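Visits > Factories & Workshops > Conveyors, small parts
Search this site Enter keywords Go

Fustent open day, quick write-up before I forget it all

Got there late. Parking is behind the building, not in front, whatever the flyer says – the front lot was full of delivery trucks and a guy waving people on. Signed the sheet, got a paper badge, got a coffee, missed the welcome talk completely. Fine by me.

Fustent makes small conveyors. That's pretty much the whole business. Not the airport kind or the mine kind, the bench kind, for packing tables, labs, bakeries, people who sort seeds. They've been in the same unit in the back of the industrial park since they split off from Skollen, and the two still share a loading dock and, by the look of the break room, a fridge.

Tour was led by Odair Barros, who runs the assembly side. Fast talker. Faster walker. Group was too big for the aisles and I was at the back for most of it so some of this is secondhand from the woman in front of me, who was writing everything down.

First stop, belt room. Rolls of belting on racks up to the ceiling, mostly green, some white for food. They cut to length and join the ends on a heated press. Finger joint, zig-zag, so the seam goes over the roller a bit at a time. Got to run a thumb over a finished one and could barely feel it. Press cycle is slower than I expected and nobody is allowed to open it early, there is a sign about that and then a second sign.

Smell in there is strong. Warm plastic. You get used to it in a few minutes.

Second stop, frames. Aluminum profile comes in long, gets sawed, deburred, drilled. Standard frame on the short model is 800 mm. Asked about custom lengths, answer was yes, but you wait. Loud room, so not much talking. Ear plugs in a box by the door, take two, obviously.

Third stop was the rollers and to be honest I didn't follow it. Something about crowning, where the roller is very slightly fatter in the middle so that the belt stays centered. They had one with a crown and one without, side by side, and passed them around. Could not tell the difference by eye. Could with a straightedge.

Then the bench area, which was what I'd come for. Tan work surface, blue painters tape stuck down on it in a grid, green-belt conveyor on top. Tape has had a hard life. Torn in places, wrinkled in others. I liked that, it looked like a bench people use. We got a good while here while Odair took questions.
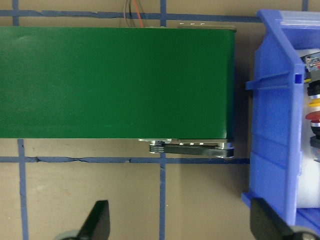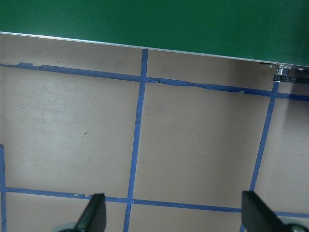 Bench area at Fustent: green above, taped grid on the tan surface.

What I wanted to see was the drive end, and on this one it's out in the open below the belt. Little stacked pulley, dark gray timing belt running along to the end of the frame, shiny bracket with it. Very tidy bit of metalwork. Wires coming down at the back, one of them a bright orange-red. I am told the production version gets a cover over the pulley and belt. Good, fingers and all that.

Q&A, as much as I got down:

Why a timing belt and not straight gears. Quieter, cheaper to swap, and if something jams the belt goes before the motor does. A replacement is a few minutes with a hex key.

How long do the green belts last. Depends what you put on them. Cardboard is worse than you'd think, dusty and abrasive. They ran one on the test stand for 2000 hours and it was still tracking, with wear at one edge. That belt is hanging in the hallway by the restrooms with a tag on it. Went and looked. Edge is fuzzy.

Can it run both ways. Yes, with the right controller. Tracking has to be set for both directions though and that's the fiddly part, people skip it and then call up.

Noise. They claim 60 decibels at a meter on the short model. Too many people talking for anyone to check that on the day.

Somebody asked about price and got sent to the sales table. Somebody else asked about washing them down and got a long answer about bearings, which I lost teh thread of.

After that, packing. Quick look only. Each conveyor goes out strapped to a board with foam at the ends, feet in a separate bag. Order 172 of the year was going out while we stood there, I only know becuase it was written on the carton in fat marker. Mensah handles the freight. They've had trouble with corners getting crushed, so now there's an extra block at each corner and the box is bigger than it looks like it needs to be.

Sales table had leaflets, pens, a bowl of mints. Nunico had the table beside it with their sensors, small ones that clip to a frame rail and count things going by. Neat, a bit pricey for what I'd do with it. Took the leaflet anyway.

Some practical stuff if you're thinking of going to the next one, which is supposed to be in April:

– Closed shoes. They do turn people away.
– Go in the morning. Groups get bigger after lunch and you can't hear in the frame room.
– Ask for the belt room if they leave it out, the afternoon group got the short route.
– Bring your own measurements if you want a real quote. They'll sit down with you on the spot, I had nothing with me and ended up guessing at my own table.
– Food is a truck in the shared yard. Cash line was shorter.

Only real complaint, the tour is rushed at the end. Testing got maybe two minutes and it was the room I had the most questions about. There's a stand in there that just starts and stops a belt all day under a load of sandbags, and I would happily have watched it over a sandwich. Also no chairs anywhere. My knees had opinions by the bench area.

Emailed them about the short model the same evening with proper numbers this time, still waiting on the quote. Will add the price here when I get it.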